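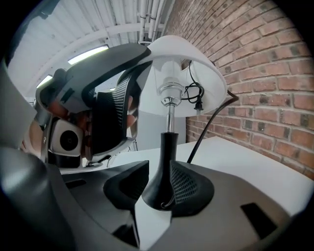
Lamp Handling Automation at Plestthorpe: Questions from Staff

Maintained by Attila Illés, Process Engineering. Last revised November 18, 2024.

What is being automated?
Pick, orient and place for table lamps on the returns and repack line. The tasks are lifting a lamp from the table, turning it over for inspection of the base and socket, and setting it down for packing. Cord tying and carton closing are not in scope.

Where does the robot learn these tasks?
From operators. Staff on demonstration duty perform each task with hand-held grippers, and the recordings are used to train the control software, Kuruvel. The software is not programmed move by move. If a task was never demonstrated, Kuruvel should be assumed unable to do it.

Do I have to be an experienced packer to give demonstrations?
You need to be signed off on the manual lamp procedure. Gripper training takes one shift and is given on site. Prior experience with robots is not required.

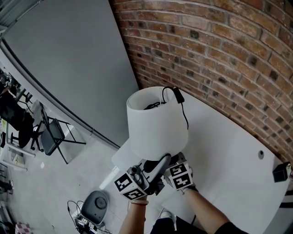 Why can't I just use my hands during a recording?
The arm on the line will have a gripper, so the recorded motion has to be one that a gripper can make. Fingers can roll a lamp stem or tuck a cord out of the way in the same movement. Two pads cannot. If a lamp has to be repositioned by hand, stop the recording, reposition it, and start a new one.

What are the black-and-white squares for?
They are position markers. Keep them clean and uncovered. Do not place tape, labels or sleeves over them. A scratched or peeling marker goes to Process Engineering and is replaced before the next recording.

How many demonstrations are needed?
The target is 450 accepted recordings per lamp type. We have 3260 accepted recordings across all types to date. Rejected recordings are kept separately and do not count toward the target. They also do not count against the person who made them.

Why was my recording rejected?
The usual causes, in order of frequency:
Cord caught between pad and lamp.
Lamp gripped by the shade.
Marker hidden by a forearm for most of the motion.
Recording started with the lamp already in the gripper.
The rejection code appears in your session list. Codes beginning with 4 are equipment faults and require no action from you.

Is a slow demonstration a bad one?
No. Uneven speed causes more trouble than low speed. Work at the pace you would use for a fragile item. There is no rate target on demonstration duty, and the line rate board does not apply to it.
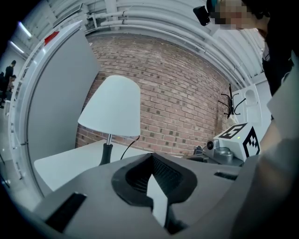
Will the headset be used to monitor me?
Headset video is stored with the gripper recording and is used for training the software. Faces are obscured before the material leaves the site. Supervisors do not have access to the video. Session length and accepted count are visible to you and to Process Engineering only.

What if the headset is uncomfortable?
Loosen the rear strap first. If pressure on the forehead continues, end the session and report it. You may decline headset work and remain on manual repack at the same grade.

Will jobs be cut?
No positions on the repack line will be removed during the trial, which runs through March. The written agreement covers the trial only. Staffing after that date has not been decided, and this page will be updated when it is. Questions about the agreement should go to your shift representative. Process Engineering cannot answer them.

What changes for people on the line?
Lifting and turning will be done by the arm at one station. Operators at that station will clear faults, tie cords and check shades for marks. This means less wrist rotation and more standing in one spot. Rotation between stations has therefore been shortened, and the new schedule is posted in Room 201.

Is demonstration duty paid differently?
It carries the technical allowance for each full session. Partial sessions ended by an equipment fault are paid as full. Partial sessions ended for other reasons are paid by time.

What should I check before a session?
Pads seated in their mounts, with no tears.
Slots in the gripper body clear of dust and packing fiber.
Lamp unplugged and bulb removed.
Table clear of anything not in the task.
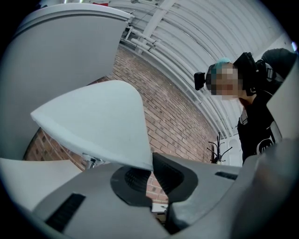 White finger pad and black fin on the gray gripper body.

Can I swap a damaged pad myself?
Yes, if you have completed gripper training. Use only pads from the Pronmont kit. Pads from other kits fit the mount but have a different surface, and recordings made with them are rejected. Write the swap in the equipment log before you resume.

Who do I contact about a fault?
During a session, the Process Engineering desk. Outside desk hours, leave the gripper on its stand, tag it and enter the fault in the log. Do not carry a tagged gripper to another table.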